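Home | Floors | Walls | Kitchens | Ask Whitlock

How to Get Furniture Dents Out of Carpet

You moved the sofa, and the sofa left four little graves behind. Most of them can be coaxed back up in an evening with ice, a towel and an iron.

Start with the tag or the paperwork, if you kept it. Wool and nylon bounce back nicely. Polyester sulks. If you have no idea what you own, try a hidden corner first, and stay away from the iron until you've seen how it behaves.

Set an ice cube in each dent and leave it until it melts. Big dents get two. Blot up the water with a white towel - a red one will give you a new project - and fluff the pile with a spoon, working against the way it's lying.

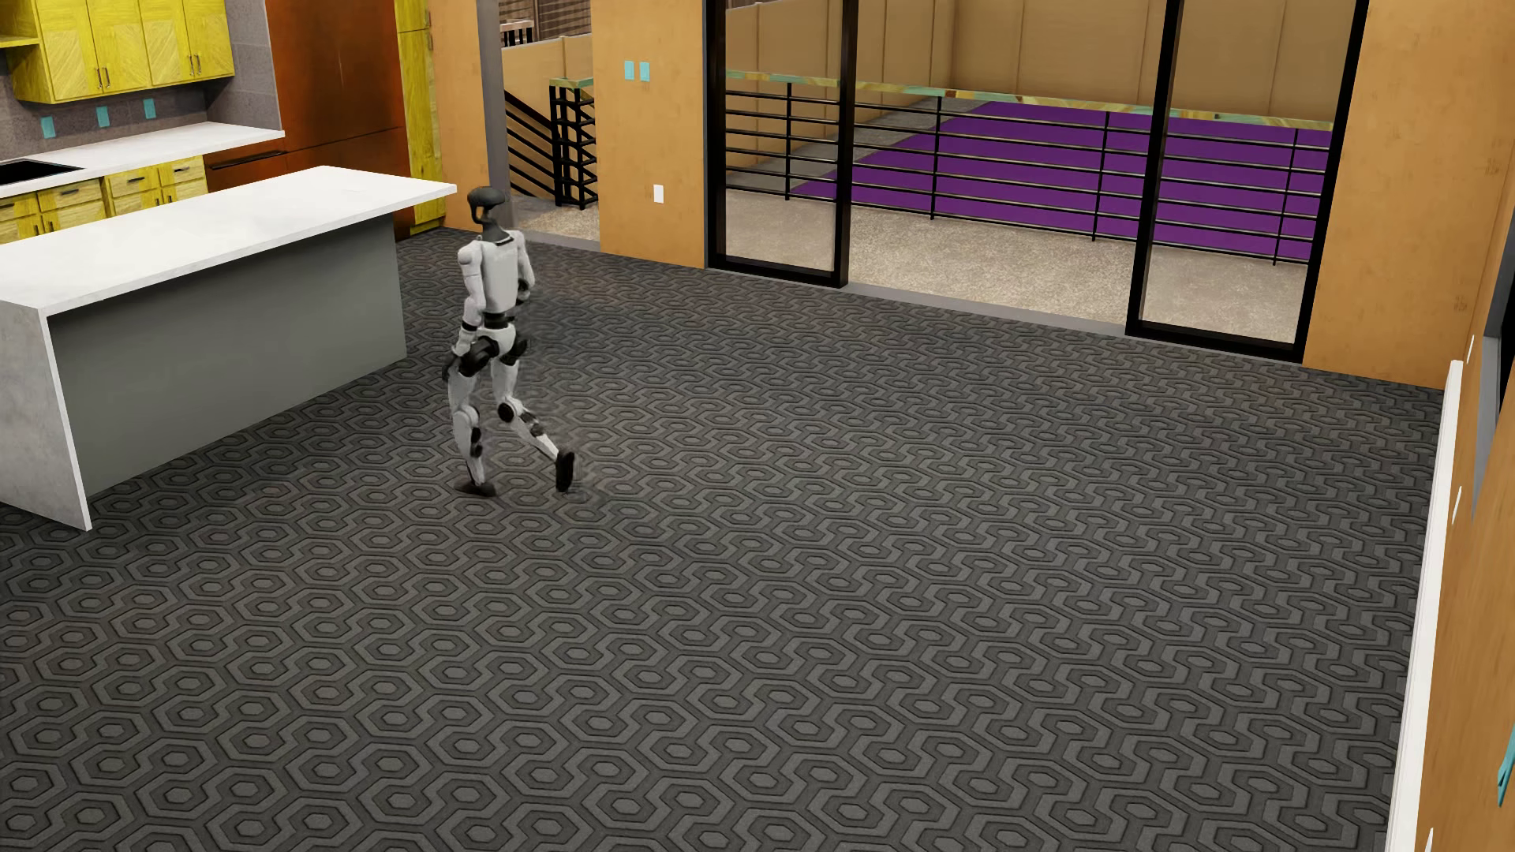
Still flat in the morning? Lay a damp cloth over the spot and hold the iron just above it on medium, steam on, for a few seconds at a time. Don't press down. Carpet fibers melt, and a shiny iron-shaped patch is harder to explain than a dent. Fluff again while it's warm, then let it dry before anyone walks there.

Dents from a bookcase that stood in one place for years may only come halfway. My own, from a Ballwood cabinet I should never have bought, took 3 rounds and can still be found by anyone crawling. Put wide cups under the legs next time, or shift things a couple of inches every July.

Related
- Candle Wax, and Other Romantic Mistakes
- Stair Runners Without Tears
- When to Give Up on a Rug

Contact | Copyright Whitlock Home Notes | Back to top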